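Gestodine Hand Kit – Operator Guide
Section 4: Recording your first table task 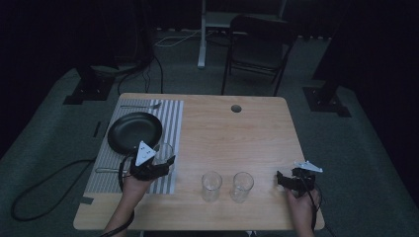
Figure 4-1. Table task with two hand grippers. The left gripper is holding a glass over the pan.

This is the fun part of the guide. By now you have charged, paired and zeroed the grippers (Section 3), and you're ready to show the robot a real piece of work with your own hands. You don't need to write any code. You pick things up, you put them down, and the software keeps track of where each gripper went and how far its jaws were open.

The task in this section is called Glasses and Pan. It's the one we teach first at our Westden workshop, and people are usually enjoying themselves by the third try!

4.1 Before you start

You will need:
- a table you can reach all the way across
- a placemat and some tape
- a frying pan, a fork and a few plain glasses
- both grippers, with their marker plates fitted
- the head camera, set up as described in Section 2

Wipe the marker plates with a dry cloth. A thumbprint across the dots can cost you a whole take.

4.2 Setting the table

1. Lay the placemat on the left part of the table and tape down a corner so it can't creep.
2. Put the pan on the mat, toward the far side. Any angle is fine.
3. Lay the fork flat on the mat.
4. Stand the glasses upright on the bare tabletop, with enough room between them for an open jaw.
5. Run each gripper cable down past its own side of the table and leave plenty of slack on the floor.

NOTE: Move things a little between takes. A robot that has only ever seen the pan in one spot will go looking for it in that spot. Shift the glasses, turn the pan, and let the layout be slightly different every time.

CAUTION: Step over the cables, never on them. If one pulls tight in the middle of a reach, stop the take and make more slack.

4.3 Recording a take

1. Stand close to the long side of the table and look down at it. Keep both marker plates in view of the head camera.
2. Hold the grippers just above the table with the jaws open. Wait for the short beep.
3. Say "start" or press the foot switch.
4. Reach for a glass with the nearer gripper. Close the jaws slowly until they touch the glass on both sides, then squeeze slightly.
5. Lift straight up before you move sideways. The glass should clear the rim of the pan with room to spare.
6. Lower the glass onto the mat beside the pan and open the jaws fully before you back away.
7. Repeat until all the glasses are on the mat.
8. Bring both grippers back to the starting position and say "stop".

A good take of this task lasts 30 seconds or less. Don't rush to get there – smooth is much more useful than fast, and speed comes by itself after a while.

NOTE: The hand that isn't working still gets recorded. Keep it open and quiet near its own edge of the table. Waving it around teaches the robot to wave.

CAUTION: Clear glass can slip. Check that the rubber pads are clean and seated, and don't lift a glass by its rim. If a glass chips, end the session and clear the whole table before going on.

4.4 Checking your work

Open the take in Pálfi, the viewer that comes with the kit. You'll see the camera picture next to two colored lines, one per gripper. Look for:

- Gaps in a line. The marker plate was hidden, usually by your other arm.
- A sudden jump. The plate was tilted too far away from the camera. Tip your wrist back and try again.
- A flat jaw reading during a grasp. The gripper needs zeroing. Go back to 3.6.

Delete takes you don't like. Keep the ones where you fumbled a little and then recovered, as they are great teaching material. Ferenc Barta, who runs training at our Dorenau office, recorded 362 takes of this task one February and says the slightly messy ones helped most.

4.5 How many takes?

Record 12 to begin with, then take a break and review them. When at least 8 are clean, carry on to a full set (Section 5). Rest your wrists between batches, and swap operators if you can. Two people never reach for a glass in quite the same way, and the robot benefits from seeing both.

Error codes for the grippers are listed in Appendix B.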